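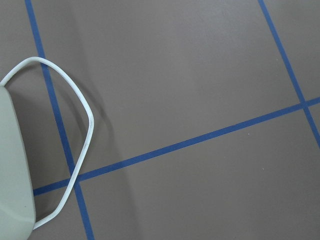

How Do Maps Use Grids?

Imagine you have hidden a biscuit tin somewhere in your school field and you want a friend to find it. You could say "it's near the big tree", but what if there are lots of big trees? You could say "walk a bit, then turn", but how far is a bit? What you need is a grid!

A grid is a set of lines going one way, crossed by another set of lines going the other way. The lines cut a big space up into smaller squares, and once every square has its own name, you can point to any spot you like. You can make one with chalk on a playground, string on a lawn, tape on a floor or a pencil on paper. Map makers have been using them for a very long time, and they still work brilliantly.

Letters and numbers

The easiest kind of grid has letters along the bottom and numbers up the side. You may have seen one in a street atlas or on a zoo map. Let's say the penguins are in square C5. Put one finger on the letter C and slide it up. Put another finger on the number 5 and slide it across. Your fingers bump into each other, and there are the penguins!

Try it with a made-up island called Tundimon. The harbour is in A2. The volcano is in D5. The village of Killgate is in B2, so it must be right next door to the harbour. You haven't even seen the map yet and you already know something about it. Isn't that clever?

Along the corridor and up the stairs

Walkers and explorers often use maps where the lines themselves are numbered, instead of the squares. To find a place you read two numbers, and the order matters a lot. First you read the number along the bottom (this is called the easting, as the numbers get bigger as you go east). Then you read the number up the side (this is called the northing — can you guess why?).

Lots of people remember it by saying "along the corridor and up the stairs". If you go up the stairs first you could end up in completely the wrong place, perhaps in the middle of a lake!

A grid around the whole world

The Earth is shaped like a ball, but it has a grid too. The lines running around it like belts are lines of latitude, and the most famous one is the Equator. The lines running from the North Pole to the South Pole are lines of longitude. You can't trip over them, as they are only drawn on maps and globes, but sailors and pilots use them every day.

Diggers love grids as well

Archaeologists are people who dig up very old things. Before they start, they often mark out the ground in squares. When somebody finds a bit of pot or a coin, they write down which square it came from. Later on, they can work out where everything was lying, even after it has all been carried off to a museum.

Have a go!

Draw a grid on squared paper, 5 squares along and 5 squares up. Put letters along the bottom and numbers up the side. Now invent an island. Add a swamp, a castle, a sweet shop — whatever you fancy. Pick one square for the treasure and write it on a scrap of paper, folded up so it stays secret. Your friend calls out squares until they find it. Then swap over!

Written by Lutfa Liyanage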